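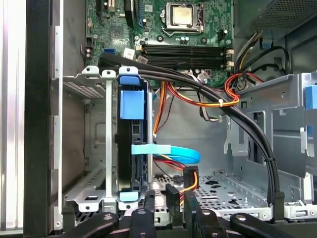 How Do Dancers Remember a Whole Ballet?

A full ballet can have thousands of steps in it. You may have trouble remembering your lunch box. So how do dancers manage?

Part of the trick is that steps have names. A plié is a knee bend. A jeté is a jump from one foot to the other. The names are French, even if everyone in the room is from Ohio, so a teacher can call out four of them and the whole class knows what to do. Most of the class, anyway.

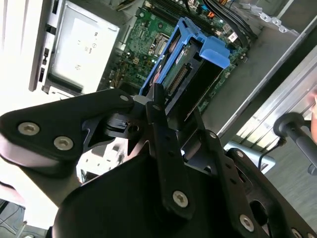 Some choreographers also write dances down. (A choreographer is the person who makes up the steps and then changes them the night before the show.) Dance writing is called notation, and it has to say which body part moves, which way, and for how long. A body has a lot of joints to keep track of. Look at the black gripper and the narrow link arm in the computer case, then try writing down everything your own elbow does while you put on a sweater. It takes a while. Elbows are sneaky.

The music helps, too. Dancers count along with it, often up to eight, and then start over at one. Trudy Henare, who danced for years and now teaches, says she still counts to eight while brushing her teeth. 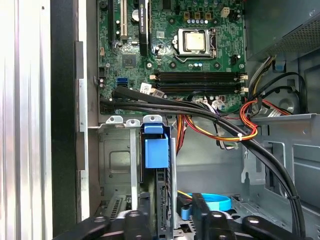
After enough practice, the counting fades and the body seems to know what comes next. People call this muscle memory, although the remembering is done by your brain. Your muscles just get the credit.

Try it at home. Make up a dance with four moves and give each move a name. Nia Rosser, age nine, called hers Soup, Wobble, Big Soup and Fall Down. Teach it to a friend using only the names, and see whose Big Soup is better.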